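Virthorpe Village Forum > Food and Allotments > Bread that goes stale too fast

33 replies, page 1

marrowman_virthorpe
10 September 2025
Evening all. I've been baking my own since the spring and I'm very happy with the loaf on day one, less so on day two, and by day three it's only fit for the ducks (and I know we're not meant to feed the ducks, please don't start). It's a plain white tin loaf, 509 g of flour because that's what my late aunt's card says and I've never dared round it down. Where do you all keep yours? My wife says fridge, I say never, and we've been married too long to settle it between us.

songul_g
Oh, never the fridge! My mother would have had words. It goes hard so much quicker in there. I wrap mine in a clean tea towel, cut side down on the board, and it's lovely for two days, then whatever is left gets sliced and frozen. With only the two of us at home now that's most weeks. Do let it cool right through before you wrap it though, I lost a beautiful loaf to mould in July through being impatient.
Songül Gezer (the one with the runner beans)

KarkuraKate
Sorry Songül, I have to disagree about the tea towel, it dries out the crust and the middle both. Bread bin with a proper lid, every time. I had a cheap one for years and then treated myself to a Bilen from the market and I wouldn't go back. 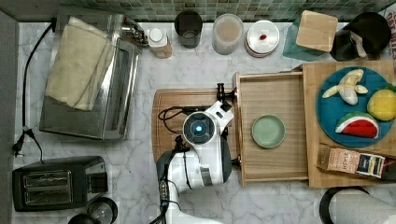 Freezing is the real answer if you ask me, and I'd do it on the first evening, while the loaf is still at its best, and not wait until it's already going over. Slice it, put a bit of baking paper between every few slices so they don't stick together, and squeeze the air out of the bag. Then it can go in from frozen, and for that I'd use a black two-slot toaster like the one on the left there, under the toaster oven, as you only ever want a slice or two at a time. The oven is better for a half loaf you want to bring back: splash of water on the crust and give it 6 minutes.

marrowman_virthorpe
Six minutes from frozen, Kate, or thawed?

KarkuraKate
Thawed! Sorry, should have said. From frozen I'd leave it nearly twice as long and keep an eye on it.

sorin_golob
Can I put in a word for the dough itself? You can store a lean white loaf any way you please and it will still be dry by the third day. Swap a little of the water for milk, add a spoonful of oil, and let it rise overnight somewhere cool. I did this all last November when the kitchen was freezing anyway and the bread kept almost 6 days, with toast at the end of it, I'll admit.

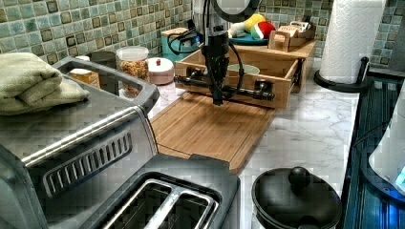

The other thing is the flour. I get mine from Mwakyusa's, the strong white in the paper sack, and it drinks up more water than the supermarket sort, so the crumb stays softer for longer. You may need to add a splash more than your aunt's card says, I'm afraid, and your hands will get sticky, but do persevere with it.

songul_g
Six days, Sorin? I'd like to see that loaf. I've used milk for years and never got past four.

sorin_golob
Come round and I'll bake you one. It's the overnight rise that does it, I'm sure of it.

KarkuraKate
Still think he wants a bread bin.

marrowman_virthorpe
Thank you, all of you. I'll try the milk and oil on Saturday, and the freezer for whatever we don't eat. The aunt's card stays at 509 though. Songül, does the tea towel need to be linen or will any old one do?

songul_g
Any old one, love, as long as it hasn't been washed with softener.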